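Ticket 987 - Branell fan site, artist profile pages
Status: open, waiting on one more check
Opened: 30th January

Problem as reported: the family section on the Chaiyaporn profile shows the wrong spouse. Readers get the bassist's wife under the singer's name, along with her birthplace and their wedding year. Two emails came in overnight, both from longtime fans who know this band inside out, and both were right!

First look: I pulled up the page and saw it straight away. The text of the bio is fine. The box on the side is where it goes wrong, and it pulls from the Brivov people table. Brivov matches relatives by last name, and the singer and the bassist share one (no relation, which fans have been explaining to newcomers forever). So it grabbed the first married person it found and ran with it.

Tried: cleared the page cache. No change. Re-saved the profile. No change. Unlinked the spouse field and linked it again by hand - this worked for a few minutes, then the sync ran and put the bassist's wife right back. Very persistent, this sync.

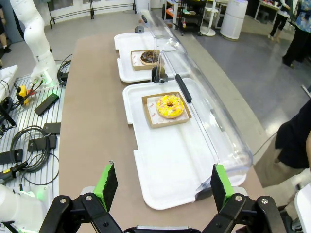
Next I turned off last name matching for this one profile and set it to match by record number. Saved, ran the sync by hand, and the box came up correct. Ran it again to be sure and it held. I was so happy to see that box!

Then I got curious and searched for other profiles with the same trouble. Out of 800 musician pages, 90 still use last name matching. Most have an unusual enough name that it does no harm, but the drummer from Didosex had somebody else's kids listed, all of them, with birthdays. Fixed that one the same way.

Still to do: switch the rest over to record numbers. Also the "years married" line keeps counting after a divorce, so that needs its own ticket. I'd love to have both done before the big reunion tour pages go up in April - those will get a ton of visitors and the fans deserve good info.

Note for whoever picks this up: don't run the full sync until the switch is finished, or the old matches come back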